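Week 9 notes: our visit to the Prurnell open day
Tuesday 6 December 2022
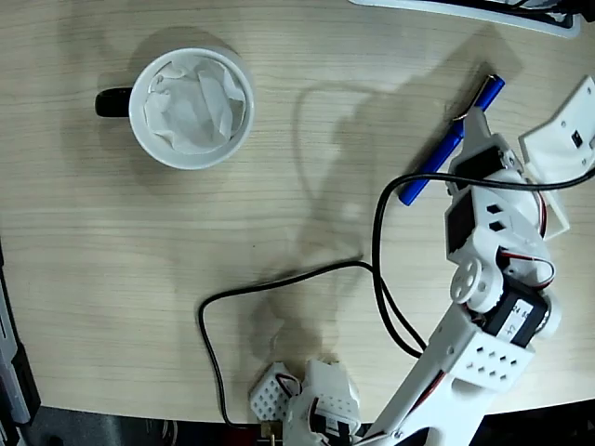
Right, so for those of you who missed the bus (you know who you are), I'll go over what we got through at Prurnell and what I want you to take from it for the lab.

The demo I liked best was the little desktop arm. White printed brackets, hobby-style servos at the joints, and it was picking up a marker pen! Amanuel Tsegaye ran the table and let us pester him for ages. His group logged 3,058 grasps in March, 400 of them with pens, and he reckons pens are a pain: they roll, they're shiny, and they come at the gripper from any angle they like.

Have a look at where the jaws have hold of it, around the middle. Grab near one end and you've got a lever working against your grip, so go back to the torque notes from week 4 and redo the sum for a pen held at the cap. Bring your working.

Cable routing came up too. On an arm this size a stiff cable can tug on a joint, and the servo has to fight it. Colour-code yours and leave some slack at the elbow, please.

The Omcombe people had a much bigger machine next door, but the queue was mental and I only caught the end. Ignacio has slides if you want them.

Lab write-ups are 600 words, due at the next tute.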